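Sorting the odds and ends: one bin, one pass

5/24/22 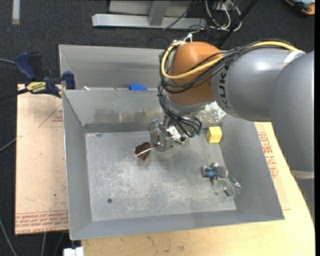
I have been putting off the small items for most of the spring. Large things are easy to sort, as a chair is plainly a chair and goes where chairs go. The trouble is with whatever is left when the large things have gone: single blocks, bits of toys, clear plastic cups, brown lumps that might have belonged to something. I have tried drawers, shoe boxes and a set of stacking trays from Leltine, and have now settled on a plain metal bin with sloping sides. These are my notes on why, and on how I use it.

The shape matters more than the size. With straight walls, small objects end up in the corners and sit flat against the side, where it is hard to get hold of them. With walls that flare outward there is room to come in at an angle. A block resting near the side can still be picked up by its top edges. Thin or round-rimmed things are harder. A clear cup that leans on the wall shows very little of itself apart from the rim and any printing on it, and I look for those first.

Colour of the floor is the second point. Bare grey metal is a good background for yellow and a poor one for anything grey or transparent. Funmilayo Ekwueme suggested lining the bin with white paper. I tried it for a week and the paper moved about whenever something was dragged across it, so it came out again. A painted floor would be better for contrast, but paint would not last. Bare metal scratches and then carries on being a floor. Stains on the walls make no difference to the sorting and I have stopped scrubbing at them.

Method

1. Put in a few items at a time. I used to tip in a whole box and this was a mistake, as the small things went under the big ones and I handled everything twice.

2. Spread them out so that most pieces have clear space on every side. Where two are touching, leave them until the end. Separating them early only pushes one of them into a third.

3. Take the easiest piece first. In practice this means anything with flat, parallel sides. Blocks go quickly.

4. Take irregular pieces next. Lobed or knobbly shapes need to be held across the narrowest part, and it is worth looking from above before choosing where that is.

5. Finish with cups, lids and anything see-through.

6. Stop when the floor is bare. Do not top up the bin halfway through.

Each piece goes into one of four boxes: keep, repair, give away, unknown. The unknown box is allowed to exist for one month and is then emptied into the give-away box, apart from screws.

Ladi Ezeani keeps a full list of what passes through her boxes and had reached 3,403 entries when I last asked. I do not keep a list. I did time myself on one batch of 93 pieces and it took 44 minutes, including one interruption for the post. Toys were the slowest, as a toy in several colours has to be turned over before I can tell whether a part is missing.

On containers for the sorted items, I have used the Mugo tubs and the Hidik ones. The Mugo lids fit tightly and are stiff to remove in cold weather. The Hidik lids are looser and the tubs stack badly if one is overfilled. I have kept the Mugo tubs for small hard things and moved the Hidik ones to fabric and string. Labels go on the short side of the tub, as that is the side facing out on my shelves. Masking tape and a pencil have worked better than printed labels, which I never got round to replacing when the contents changed.

Two questions from the comments on the last post. Kittipong Meesuk asked whether a hole in the floor of a bin is a problem. It depends on the hole. If it is smaller than the smallest thing being sorted, it can be ignored. I put beads and washers in a saucer anyway. Davina Pollock asked about noise. A metal bin is loud, particularly with hard plastic, and placing things in by hand is a good deal quieter than tipping. A folded towel underneath takes off some of the ringing.

The next job is the box of 500 jigsaw pieces from Garba Sani, which may be one puzzle or parts of several. I intend to leave it until September. The edge pieces will come out first and the rest will be sorted by the colour of the backing card.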